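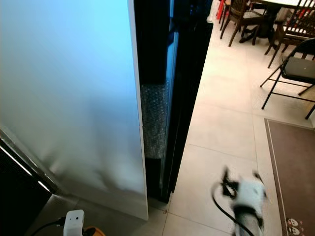
Brerow District Cricket League — Member Forum
Board: Playing Conditions
Topic: Proposed change to rain rule for 40-over matches

league_office
2025-05-03
Clubs are asked to comment on the draft amendment to Rule 16. Under the draft, a match reduced by rain must provide at least 16 overs per side in order to count as a result. The present minimum is 11. Replies posted in this thread will be passed to the rules panel.

Gronix_CC_Secretary
Gronix supports the amendment. Two of our April fixtures were settled over 11 overs, and our members did not regard either one as a fair test, including the one we won.

dridau_fixtures
Dridau must register its objection. Our ground drains slowly and we lose more playing time than most. A higher minimum would turn several results each season into abandoned matches, with the points shared. Teams near the bottom of the table would benefit from that and we do not consider it an improvement.

Gronix_CC_Secretary
The points for an abandoned match could be reviewed separately. The draft does not prevent this.

dridau_fixtures
It does not provide for it either. We would ask that both questions be voted on together.

vahidi_scorer
Vahidi has no firm position on the number of overs. We do request that the wording state who decides the cutoff time when no neutral umpire is present. Last season the captains set it between themselves — on one occasion after play had already resumed.

league_office
The point about the cutoff time is noted and will be added to the draft. The request for a joint vote has been sent to the panel. Clubs are reminded that the 2,000-character limit on posts applies to formal submissions as well.

dridau_fixtures
Thank you. Our full submission will follow in two parts.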